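Search this site... Go

We use cookies to remember your settings. OK / Manage

Buying your first small arm: questions I keep getting

I run the buying side of our little automation workshop, and my inbox fills up with the same few questions every November when people suddenly find money left in the budget. So I've put my answers in one spot. They're my opinions, and Meirion Prosser disagrees with at least two of them!

Do I need to buy the arm first?

No, please don't. Start in simulation. We spent a whole winter with a rendered gripper before we signed anything, and it saved us from ordering fingers that were far too short for our cartons. You'll want a decent computer and a patient person (ours was Britta Heitmann, who has more patience than I do).

What does the simulator cost?

We use Fludix, and our licence came to $1482 for the year. Your quote may look different, so ask. I'd also set aside a bit for training, and then a bit more, as the first month is mostly clicking on the wrong menu. 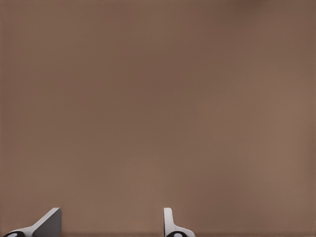

The other cost is time. Somebody has to build the models, check the sizes and run the same reach over and over with little changes, and those hours belong in your budget even if that person is already on the payroll.

Do I need a nice-looking simulation?

Not at the start. Plain surfaces are fine for checking reach and finger opening. I'd spend on colour and texture later, if you're planning to train a vision system on it.

Which gripper should I budget for?

Two fingers will handle more than you'd think. We priced a Vogler and a Flinis, and the Flinis set was $3314 with the mounting plate. Ask whether the plate is included!! I didn't the first time.

How long will delivery take?

Our fingers took 24 days, the arm quite a lot longer. Order spare fingertips in the same parcel so you only pay freight once.

Can I buy used?

You can, and Carola Rathjen did very well out of it at her shop in Wulesitz. Get the controller's service history, see it powered up, and find out if the software licence moves to you with the hardware. Hers did, mine once didn't, and I'm still grumpy.

Will you look over my quote?

Happy to, if it's a page or two. Take the prices off if you'd like to keep those private, I mostly check for missing cables.

Contact us | Copyright Sabine Rathjen | Back to top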